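Prinness hotel, Lesbridge: anyone been since the new owners?

tunny_n
Posted September 2, 2019
Thinking of 3 nights for our anniversary. Last went before the refurb and loved it, bit shabby but great breakfast. Now £244 a night?? Is it worth it

marshwalker
Went in June. Rooms lovely, proper beds, quiet. Restaurant is a let down, small plates, 12 quid for some beetroot. Eat in town.

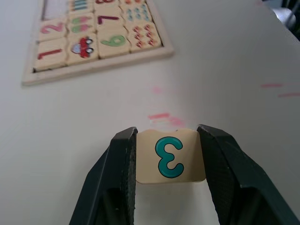 Also parking is extra now, and the walk up from the lower car park is steep with cases. Ask for the garden side, the road side gets the delivery vans.

OvwoodJean
Disagree about the food. Best meal we've had in years. You have to book the late sitting, early one is rushed.

marshwalker
We WERE on the late sitting. Cold soup, and not the kind thats meant to be

pedro_k
Try the Tapley instead. Half the price, ten mins down the river, dogs allowed. No spa tho
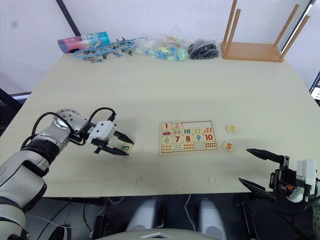
Breakfast stops at nine sharp so dont lie in. Nigel Tunstall on the desk will sort you a packed one if you ask the night before.

OvwoodJean
Tapley is fine for walkers, not an anniversary!

tunny_n
Thanks all. Priced it up with dinners and its over 800, wife has gone very quiet. Might do one night Prinness then two at the Tapley. Does the Tapley do baths or just showers?

pedro_k
Baths on the top floor only. No lift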